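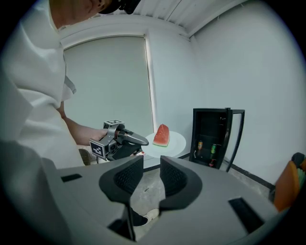
Canine Enrichment Feeding

Canine enrichment feeding is the practice of making a dog work a little for its meals, and most dogs love it! Food may be scattered in grass, rolled in a towel or packed into a rubber toy. Sniffing tires out many dogs surprisingly well — even a short search can settle a restless terrier.

Trainer Idalina Vilela teaches a popular version, the Lonar method, which hides a meal in 8 small piles. Puppies start with four.

See also: Scent work; Slow feeder; Puzzle toy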